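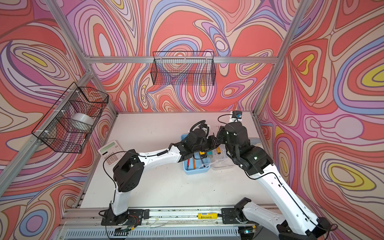
The Clunberg bench: calculator, blue tray and compartment box.

THE INVENTORY AT CLUNBERG

The Office of Small Effects held its sittings on the ground floor at Clunberg, in the bay with the patterned walls. The paper had been chosen under a previous Director, and no record survived of the reasons. It ran in coral and lilac and a pale blue, with yellow ovals that visitors from Povari were inclined to address when speaking.

In November the Office received notice that the Goodall bequest was to be entered in the register. The bequest consisted of the contents of one desk. The late Mr Goodall had kept the accounts of the Arnska ferry, and his will directed that the articles be listed "in the order in which a sensible person would reach for them". Derek Lockwood, as Senior Registrar, ruled that this wording was binding.

Ruth Lambert was appointed to establish the order. She proposed that the calculator be entered first, on the ground that a ferry clerk begins with the fares. Keith Sugden lodged an objection in writing. A clerk, he submitted, began with a pencil, and the calculator was consulted only when the pencil had failed. The objection ran to 15 pages and was accompanied by a tide table.

The sitting was adjourned until Monday. On resumption the tray was examined, and the question of the hex keys arose. No ferry clerk could be shown to have needed them. Miss Lambert suggested that Mr Goodall might have had a chair that worked loose in heavy weather, and the Senior Registrar allowed the chair to be presumed.

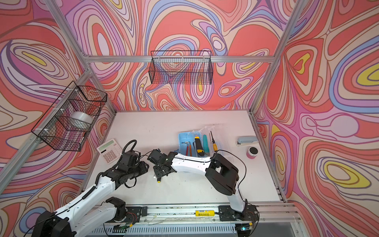
Amra Lazarević wrote from Arnska that the chair need not be presumed at all, as she had sat in it every winter for years and it had leaned to the left throughout. Mr Goodall had reached for the stapler before anything else, she added, to hold the day's tickets together against the draught from the door.

Her letter was read into the minutes twice. Mr Sugden asked whether a draught could be admitted as evidence. The Senior Registrar retired at four o'clock to consider the point and returned with his coat on.

It was his finding that the stapler should stand first, the pencil second and the calculator third. The packing tape, being kept in a basket on the wall, could be reached only by standing up, and was therefore to be entered last.

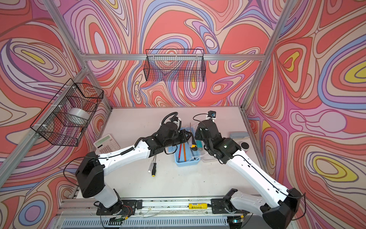 There remained the matter of the long basket on the back wall, for which the will made no provision. Declan Ackroyd, who had the custody of the register, asked under what heading an empty basket should be placed. Miss Lambert replied that it belonged to the Office and required no heading. Mr Ackroyd observed that he had already ruled the line.

The line was left in. The register was signed, blotted and returned to its shelf, and a copy was sent to Arnska by the evening ferry, stapled at the corner.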